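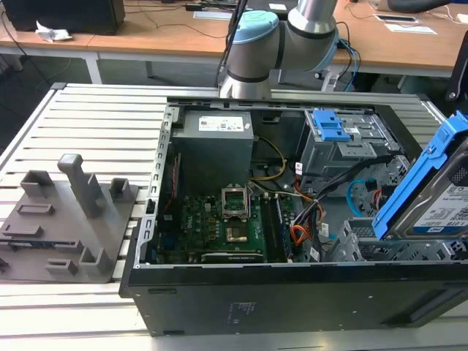 A Morning at the Holurach Open Day

I had been meaning to go to the Holurach open day for years, ever since my old neighbor Odette Boyer came home from one with a refurbished desktop under her arm and talked about it right through dinner. Something always got in the way (one year it was the car, the next it was my knee), but this October I finally got on the early bus to Orham and walked up the hill from the station with a thermos of coffee and far too many questions.

Holurach takes in old office computers, opens them up, and sorts what is inside into parts that can go to work again and parts that are ready for recycling. They open their doors to visitors for one weekend a year. The building used to be a bakery, and you still go in past the old loading door, where Dorian Tessier was handing out name stickers and pointing people toward the coat hooks. I was put in the second group of the morning, a nice mixed bunch with two high school students, a retired piano tuner, and a couple who had driven down from Daveo because they were thinking of starting something similar in their own town.

We began in the receiving room, where the machines come in on carts and get a paper tag. A large company had just replaced all its desktops at once, and nearly 250 of them had landed here in a single week. I would have liked to stay there longer, because I am the sort of person who enjoys a well-kept shelf, but the group was moving and I was already at the back of it.

What's Inside a Tower

The part I had come for was the disassembly area. I own a tower much like the ones they work on, and in all the time it has sat under my desk I have never once taken the side off! So it was a treat to look straight down into one lying flat on its side on a slatted metal table, with the power supply up in one corner and the green board spread out below it like a little town. The processor was gone and the bracket over the socket was standing up. I asked Nouhaila Lamrani, who led our group through this part, whether you could do any harm by leaving it like that, and she said the thing to protect is the socket itself, so they like to put a cover over it as soon as they can find one.

She was a wonderful guide, patient with everybody, and she let the students ask the same thing twice without any fuss. She said people always expect the screws to be the hard part, and then it's the cables that eat up the morning.

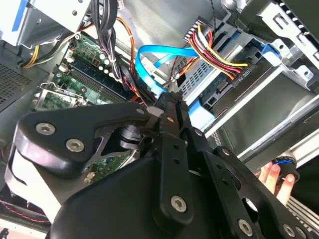
My own trouble with cables goes back to a printer I once ruined by pulling at the wrong end, so I paid close attention to what she said about them. You go by the connector, she told us, and you never tug on the wire. A lot of the time the makers have helped you out with little labels, if only you bend down far enough to read them - by the plug on the back of the optical drive it says ODD P4 in tiny print, and the ODD is just short for optical disc drive. The power lead there is the one with the red, yellow, black and orange wires, and the bright blue ones looping down toward the board are the SATA data cables. I wrote all that on the back of my program, and I've since gone home and looked at my own machine with a flashlight, though I haven't touched anything yet.

The piano tuner wanted to know what becomes of the disc drives, now that hardly anyone seems to use them. Nouhaila told us there is still a steady call for them from people with shelves of music and family photos on discs, and that cheered me up, as I'm one of those people.

We talked about memory too. The sticks come out and are tested in batches of 9, and the good ones go into antistatic trays, sorted by size. I liked the trays very much. They are sold on through a small shop called Tlapale, which has a counter at the front of the building on open days, and I'll admit I spent longer at that counter than I did at the sandwiches. 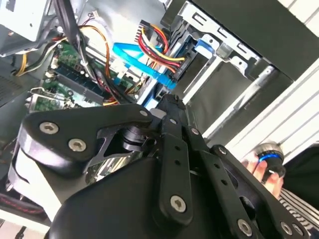
If You Want to Go

The tour costs 7 dollars and takes most of the morning, and children under 3 get in free, though I think they would be happier in the courtyard. Wear flat shoes, as the floor in the old bakery slopes more than you'd expect. There is a coffee table run by Régis Hamel, who also bakes the almond cake, and you should get your slice before the tour and not after, which was my mistake. The bus back from Orham leaves from the far side of the square, and the one I'd planned on doesn't run on weekends, so I had a long sit on a bench with a bag of secondhand cables in my lap and a very pleasant talk with the couple from Daveo.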